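3.2 Collecting the demonstrations

All demonstrations were given by remote control. The operator sat at the Trudidier station with a hand controller in each fist and watched the wrist view on a monitor, a posture that two hours in May taught us to respect. The task was to pick up a toy fruit and put it in a colander. Any toddler can do this, usually while doing something else. We recorded 92 demonstrations on the Onduvov arm and threw out two in which the operator sneezed.

Figure 3 gives the operator's view during one demonstration, with the banana held by its stem.
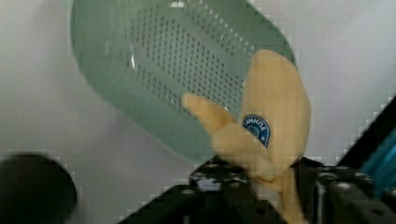

Figure 3. Wrist view: toy banana in the gripper, green colander behind it.

3.3 What the operator cannot feel

The controllers send no force back to the hand. An operator who wants to know how hard the fingers are squeezing must judge by eye, and a soft toy is a poor witness. Our operators dealt with this by squeezing more than they needed to, and the policy learned the habit faithfully.

Depth was the other complaint. With the fruit between the camera and the colander, the rim can look closer than it is, so operators slowed down, stopped, and sometimes backed off for a second look. We left these pauses in. The Vanags baseline trims them, and its authors report no regrets, but in our runs the trimmed policy approached the rim with a confidence it had done nothing to earn.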